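Small Kitchen, Plenty of Plates: Stacking, Storing and Looking After Your Crockery

I love crockery. I love the weight of a good bowl, I love odd plates from market stalls, and I love opening a cupboard and being able to reach the thing I want without moving nine other things first! That last bit took me years to get right. The kitchen here at Dristevham has one proper cupboard and a single shelf, so everything below has been tried in a tight space with a lot of china.

Start by emptying the lot

Take everything out. Yes, all of it, even the gravy boat. Put it on the table and the worktops and sort it by width, and forget about sets for the moment. Matching sets are lovely but they are terrible space-hoggers, and a mixed stack that nests well will often take up half the room of a tidy row of twins.

Pick up each piece as you go and run a fingertip round the rim and the foot. Chips on the foot are easy to miss and they are the ones that scratch whatever sits underneath. A rough foot can be smoothed with a few gentle turns on wet-and-dry paper (I use 600 grit, with plenty of water, and a mask on if I'm doing more than one). Chips on the rim are a different matter. Anything that could catch a lip goes out to the garden to sit under a plant pot.

Widest at the bottom

It sounds too obvious to write down, but look in most cupboards and you'll find a small heavy bowl with a dinner plate wobbling on it. Go plate, big bowl, little bowl, and stop there for anything you use daily. A stack you have to take apart with both hands is a stack you'll start to resent by the end of the week. 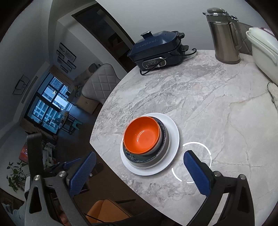
White plate, patterned bowl, little orange bowl: one place setting in one pile.

I'm very keen on this way of doing it, by the way, a whole setting per pile. When it's time to eat you lift one pile for each person and the table is laid. It does mean you need a shelf with decent headroom, so measure first. Ours has a gap of 37 cm and it's plenty.

If your bowls have steep sides, check that they aren't gripping each other. Two bowls should lift apart with no tug at all. If they stick, slip a bit of kitchen paper between them, folded once, and leave a corner poking out so you can find it. Coffee filters are brilliant for this too, as they're already bowl-shaped!

Getting stuck bowls apart

Never lever them with a knife. Stand the bottom bowl in warm water from the tap, put a little cold water in the top one, and wait a couple of minutes. Then twist, don't pull. A drop of washing-up liquid run round the join helps if there's something sticky in there. Keep the difference in temperature small, because old glazes really don't enjoy a shock.

Grey marks on white plates

Those pencil-like lines are usually metal from your cutlery, left on top of the glaze, and they do come off. Mix bicarbonate of soda with just enough water to make a paste like soft icing, rub it on with a damp cloth in small circles, leave it for ten minutes and rinse. Do the back as well while you're there. Stubborn ones may want a second go the next day. Skip this on anything with gilding or hand-painted bits over the glaze, and just wash those by hand in warm soapy water.

Tea stains in pale bowls respond to the same paste, or to a soak in warm water with a spoonful of citric acid (rinse very well afterwards, and don't let it splash on marble or limestone, which it will etch in no time).

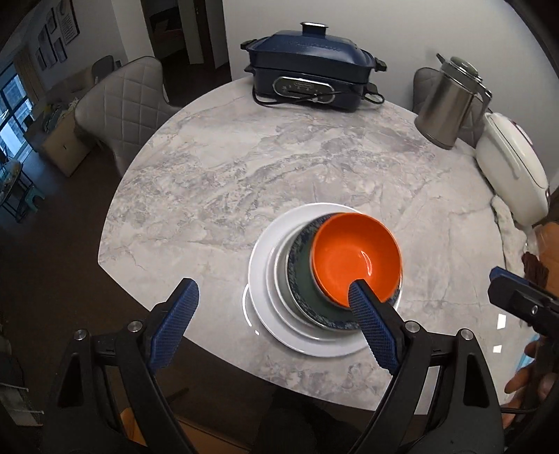

Page last changed: June, 16.20 (page ref. 2364)

Looking after the table underneath

A glossy top shows everything, and the unglazed foot of a plate can be surprisingly harsh on it. Lift, never slide! If you only take one thing from this page, please take that one. I keep a stack of thin felt circles in the cutlery drawer and drop one under any pile that's going to sit out for the afternoon.

For cleaning, a soft cloth wrung out in warm water with a tiny squirt of washing-up liquid does nearly everything. Wipe, wipe again with clean water, then dry with a tea towel so you don't get smears. If you don't know whether your top is real stone or a printed pattern, treat it as stone and keep vinegar and lemon well away from it. You won't do any harm by being careful, and both kinds come up beautifully with plain soapy water.

Sticky rings that won't shift can be loosened by laying a warm damp cloth over them for five minutes. Have a cup of tea while you wait. They nearly always wipe straight off.

What to line shelves with

I've tried most things. Newspaper looks charming and comes off on the china. Sticky-backed plastic is a misery to remove. My favourite is the ribbed rubbery matting sold on the roll, cut a finger's width short of the shelf edge so it doesn't curl over, and the roll I bought at the Kavanagh market hall has done the shelf, the cupboard and two drawers with a piece left over. Wash it in the sink twice a year and hang it over the bath to drip.

Cork is nice too, and quieter. It hates damp though, so make sure your bowls are bone dry before they go away. Turn them upside down on the rack and give the foot ring a wipe, as that's where the water hides.

Plates you hardly ever use

Big platters and the best dinner plates can go up high or right at the back, stored flat, no more than eight to a pile. Put a circle of felt or a paper plate between each one. My old Iltine platters have been up there like this through two house moves' worth of grime (well, one move and one new ceiling) and they're as bright as ever.

Write what's in the pile on a slip of paper and tuck it under the top plate so it hangs out at the front. I feel a bit silly about how much I enjoy my little slips.

Next to go up on this page: glasses, and how to get the cloudiness out of them. I'm still testing the method with rice and warm water on the narrow-necked jug.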